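Notebook, Terkby cell, January, entry 15

Continued from entry 14. Subject: what the packing bench staff do once the pick step moves to the arm.

Old routine at Wokero: one person per bench, pick, check seal, place in tray. Quota 564 pieces a shift. In the Evness trial the arm took the pick and place, and the person kept the seal check plus all exceptions. Exceptions were 115 in the first shift, mostly soft packets that folded under the fingers. Carmela Marino logged them by hand. Her note: the work is less repetitive but she can't leave the bench, and the old pace let her choose when to stretch. Break rota needs rewriting before the second bench goes over.

Pay grade is still open. The exception role is written up as "operator assist", same grade as packing. Marino objects, on the grounds that she now decides when the arm stops. I agree and have put it in the comments to Hứa.

Demonstrations: target is 200 per item type, recorded by people who have done the packing job. Engineers' demos were smooth but too fast at the grasp. Packers slow down before contact. Keep the two sets in separate folders.

To do:
- soft packets as their own item type
- stop button within reach of a seated person
- training hours counted as shift hours (ask Hứa again)
- second copy of the exception log, columns as in entry 12

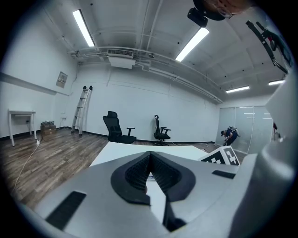
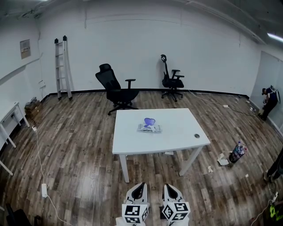

Demonstration area, white table and hand-held grippers. Lower picture: item on the table.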